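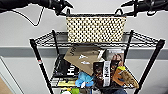
Photo: Nadège Texier / Mallet project, Tunilbridge student robotics club

30th November

Basket task, two arms, wire shelving. Carried on from where we stopped last session. Software branch is still Bovville, no changes to the controller.

Set the start pose with both grippers just above the basket, one coming in from each side. The handles are thin and dark and the shelf wires are dark too, so the handle detector keeps locking onto the rack. Lowered the confidence threshold, got more false hits, put it back. Nadège suggested searching only inside the outline of the basket, as the checked weave is easy to pick out from the wire. Did that by hand for now with a fixed crop. Much better, but it will fail as soon as someone shifts the shelving.

Trials: 45 lifts from the top shelf. Left arm arrives early on nearly all of them and nudges the basket before the right one closes. Logged the offset on every run. Mean lag is 859 ms, far too much for a shared load. Checked the clocks on both arm computers and they agree, so it must be in the planner queue. Tried sending both goals in a single message near the end of the session. Lag dropped but I only got a few runs in, so don't trust it yet.

The lower shelf stays as it is, magazines, cardboard, blue plush toy and all. Please don't tidy it. The Rarnell brief says the shelving has to be in ordinary use, and we'll want the same clutter when we compare January results with these.

Cable on the left gripper hangs in a fairly wide loop. Watch it when rotating the wrist past the front post. I want a clip on it before we try the lower shelf. Printed one in grey PLA, hole came out too tight, reprinting.

Data: the training folder now holds 2363 labelled frames. Another 3373 are unlabelled. First years have offered to do a batch if somebody writes up the labelling rules. Half a page would do. Handles get their own label, separate from the basket body.

To do
- single goal message, full set of lifts
- replace the fixed crop with basket detection
- cable clip, new print
- labelling rules (Nadège)
- put a tape mark on the floor for the shelving feet
- ask about the spare gripper pads, the left ones are wearing at the tips

Arms parked and powered down, batteries for the base on charge. Logs copied to the club drive under Mallet/basket.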